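Nuvodell asks households to empty the drawer

19th July — for immediate release

Nuvodell, the repair and reuse firm, today opens its summer collection of old mobile phones, chargers and the cables that have been living with them. Drop-off points are now open at 14 libraries and corner shops across Villora and Mösli, and will stay open for 40 days.

The company believes most homes in the area have a drawer for this purpose, usually in the kitchen, usually hard to close. A trial in February at the Rundell Road library brought in 116 handsets, one television remote and a garage door key. The key has been claimed.

"People tell us they are keeping the old phone as a spare," said Aurelia Hämmerli, head of collections at Nuvodell. "Then we ask where the charger is, and there is a long silence. We would like the phone before the silence reaches its tenth birthday."

Phones may be handed in working or otherwise, boxed or bare.

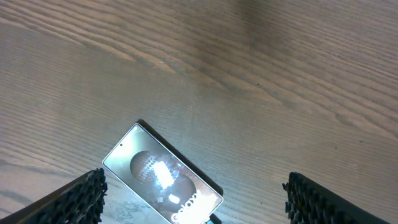
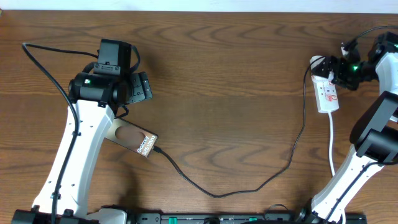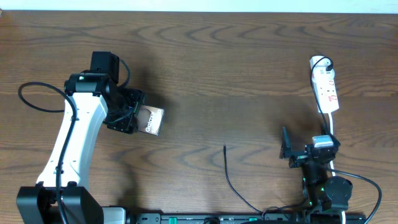
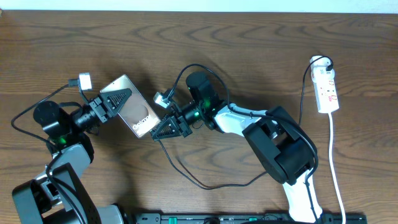
Handsets that still switch on will be wiped, checked and sold at the Nuvodell shop in Mösli, with prices up to £50. The rest will be taken apart for screens, buttons and other spares. Batteries that have swollen should be taken to the counter and handed to a member of staff, please, and kept well away from the collection box.

Owners should sign out of their accounts and take out the SIM card before they set off. Nuvodell wipes every phone again on arrival, and has no interest in anyone's holiday photographs, having seen a great many.

Everyone who hands in a phone will get a voucher towards a repair. It can't be swapped for cash or spent on a phone case shaped like a fruit, a matter on which the firm has received more letters than it expected.

Opening hours differ from shop to shop. A list is on the door of each library and on the Nuvodell website.

Press contact: Aurelia Hämmerli, Nuvodell, Villora

Comments

gillp: Do you take the ones with a pull-out aerial? Asking for my husband, who won't.

Nuvodell: We do, Gill. Him we can't help with.

marshlane: Went to the Mösli shop, box already full. Lady behind the till took mine anyway.

T. Orrin: What about fax machines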